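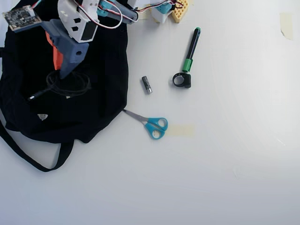 Bag out, contents on the table. Step one of the cable cull.

The bag at the bottom of the bag

Everyone has one. Black, floppy, drawstring or zip, hung on the back of a door or kicked under a desk, and inside it every lead you have owned since your second phone. Mine had not been emptied since we moved. I went in for a battery and came out forty minutes later with a sore hand and no battery.

So I rang Bohumila Polák. She sorts out other people's offices for a living, mostly small ones, mostly on a Wednesday when the phones are quiet, and she has strong views on bags.

"Tip it out," she said. "All of it. Then put the bag down flat where you can see it. Don't hang it back up, you'll start filling it again."

White table if you've got one. Hers is white, plain, wiped down first. Black cable on a dark desk, you lose half of it. Black cable on a black bag isn't much better but at least it's in one place.

First rule, and she was firm. Coil before you sort. Not after. Loose leads knit themselves together while you're looking at something else, and then you are pulling, and pulling is how the ends go. Broad loops, about as wide as your hand. No folding. No winding it round your elbow like a washing line, which is what I do, which is what my dad did.

The braided ones are the awkward customers. Nicer to hold, wear well, but they remember. Coil one against the way it wants to go and it'll spring open the second you let go.

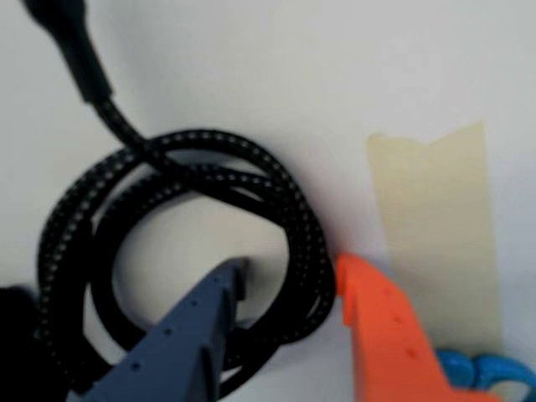
Let it lead, is her advice. Start from the plug end, run the cord through your fingers until it stops twisting, and take the loops whichever way they fall. It needn't be a perfect ring. A bit of overlap at the top is fine. What you don't want is a hard kink just behind the plug, where the thick bit tapers down into the cord. That's where they die.

Then ties. I had expected a lecture on ties and got a shrug. She likes the soft hook-and-loop kind, buys them by the reel from Prakex, 17 to a strip, and cuts them shorter with scissors becuase they always come too long. Wire ties off bread bags will do. Rubber bands won't, they go sticky and then they snap. She has seen a drawer where they'd melted onto the leads and the whole lot came out in a lump.

Labels? Only for the ones you can't name at a glance. Masking tape, biro, done. She did own a label printer, a Temow, for a while. Gave it away.

Batteries next. Out of the bag altogether, no arguments. Loose cells rolling about with keys and scissors is a bad idea, and half of them are flat anyway so you're carrying dead weight. A small tub with a lid. Test them all in one go, put the dead ones by the door for the recycling point. Not in the kitchen drawer. I have 2 kitchen drawers of this stuff and said nothing.

Scissors live in a pot on the desk, she says, blades down. Mine live wherever I last opened a parcel.

What's left after that is less than you'd think. One lead for each thing you still own, one spare of the sort you use most. Everything else goes. A client of hers at Tresia, an office on two floors, weighed out what they were chucking in December and stopped counting at 161 leads. Most of them for printers that had gone years back.

Last bit is the bag itself. Turn it inside out, shake it over the bin, run a damp cloth round the seams. Check the strap where it's sewn on, becuase that goes first, well before the cloth does. Leave it lying open til it's dry. Then, and only then, put back what you'd take out of the house tomorrow. 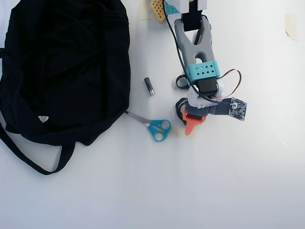 What goes back in

One charging lead, coiled. One plug. Small tub of tested batteries if you travel, otherwise leave it at home. Pen. That's her list, and she has stuck to it for years.

Mine has a torch in it as well, plus a Bezerra tape measure I can't seem to part with. Still not found the battery I went in for.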